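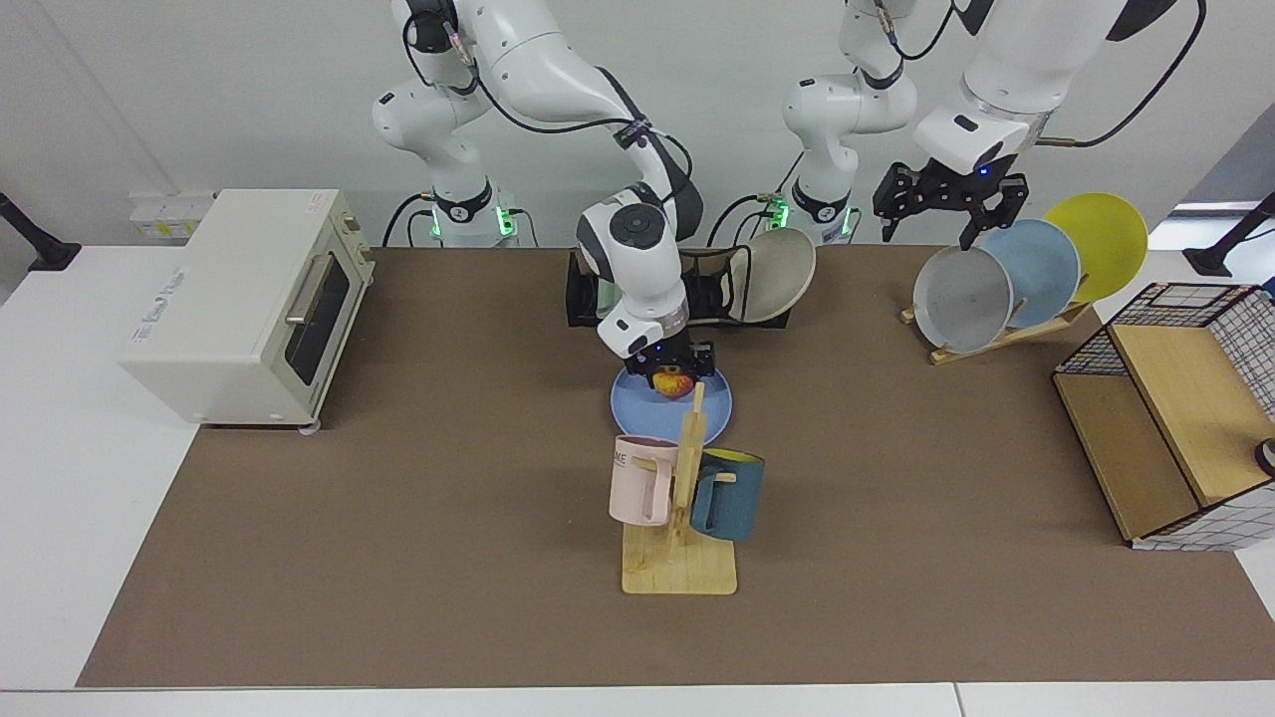
Marnham Countertop Storage

The Marnham range keeps everyday plates and mugs within reach on the counter. It includes a wooden plate rack, a black dish rack and a mug tree with a flat rectangular base and short pegs.

Plates stand upright in either rack - one behind another - and mugs hang by their handles.

Item number: 1752
Plate rack length: 30 cm
Warranty: 2 years

Plates and mugs are sold separately. Wipe wooden parts with a damp cloth and dry at once. Orders placed with Merkar before noon ship the same day.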